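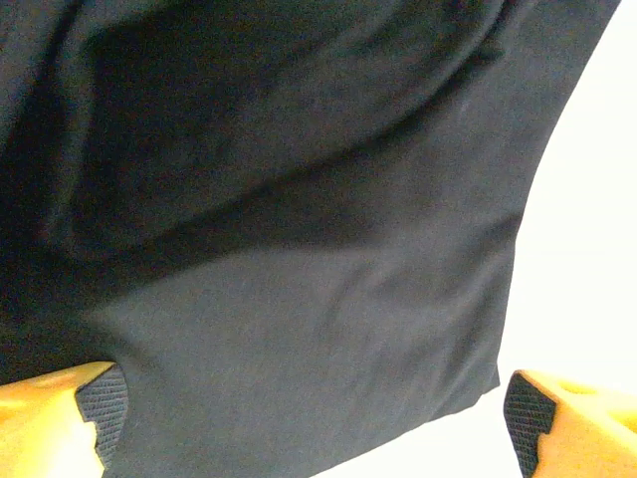
Navy, or close enough to black that I keep changing my mind.

I have been meaning to write about dyeing clothes at home for months, and now that September is here and the kitchen is cool enough to stand over a hot pot again, I'm going to! It has become my favorite thing to do with a free afternoon, and I want everybody to try it at least once.

It started with a cardigan I bought years ago at Killine, a tiny secondhand shop near my old apartment. It was cream when I got it and a sort of sad oatmeal by last winter. I loved the fit too much to give it up, so I picked up a packet of Endico navy, read the instructions twice, and went for it. The first try came out the color of a school swimsuit (streaky, too, especially under the arms). I dyed it again the next week with double the powder and it was gorgeous. I wore it for four days straight.

The thing I wish I had understood earlier is that dark colors are hungry. You need far more dye than you think, and you go by the weight of the dry fabric, so a kitchen scale is your best friend. My last batch came to 562 grams, which was more than my big pot wanted to hold, and I should have split it in two. Cloth needs room to swim. If it's packed in tight, you get pale patches wherever it was folded.

Salt matters too, at least with the kind of dye I use on cotton. I put in 261 grams for that batch and stirred until my arm hurt. Then you keep stirring, on and off, for the better part of an hour. I put on a long radio play and it flies by!

Check your labels before you begin. Cotton, linen and rayon drink color right up. Polyester mostly ignores it, and the stitching on a lot of cotton clothes is polyester, so you may end up with a dark shirt and bright white seams. I like that look a lot, but it's a surprise the first time.

Rinsing is the dull part. Cool water, over and over, until it runs mostly clear, and then a wash all by itself with a bit of detergent. I still wash anything new and dark with old towels for the first few rounds. My bath mat has a blue corner from the one time I got lazy.

As for the dye itself, I've tried Endico and Nadiven. Endico gives me a warmer navy with a little purple in it, and Nadiven goes cooler, almost like ink. I can't pick a favorite. I did half a stack of napkins in each, and they look so good mixed together on the table.

Next up is a linen tablecloth, and I'm torn between a deep green and a rusty brown. I've also got a jar of onion skins going on the counter, 61 grams so far, all papery and weightless. I want at least 360 before I try a plant dye, so we will be eating a lot of soup around here. If you've dyed with onion skins before, please tell me how it went and whether you used alum first!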